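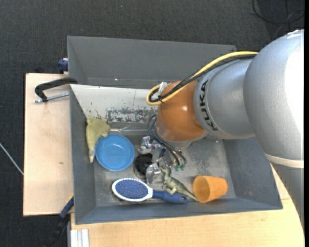
KUKA arm over a gray bin

Duct Cleaning and Sealing: Your Questions
9 October 2026 | By the Nevis Air team
Filed under: Home Comfort > Ducts & Vents

How often should ducts be cleaned?
There's no set schedule! Take off a register and look in with a flashlight. A light film of dust is normal. Thick mats of lint, droppings or anything fuzzy and green mean it's time to call.

Will sealing make a difference I can feel?
In a leaky house, very much so. We love this part of the job. That back bedroom that never warms up is often at the end of a run with an open joint (sometimes the duct has come right off the boot, and you've been heating the crawl space for years).

How long does it take?
Plan on one day for a single system. A recent house on Wutard Lane, 2409 square feet with over 322 feet of duct, took us two, and most of that was mastic work in the attic.

Can I use regular duct tape?
Please don't! It dries out and lets go. Use mastic or UL 181 foil tape, and wipe the metal clean first.

Do I need to be home?
Only at the start and the end. We do ask that you clear a path to the air handler and keep pets in a closed room.

Do you clean dryer vents too?
Yes, and we can do it on the same visit. Ask when you book.

Which areas do you cover?
All of Nevis and Wutard, plus the lake road as far as marker 9.

Last updated: May, service area; October, dryer vents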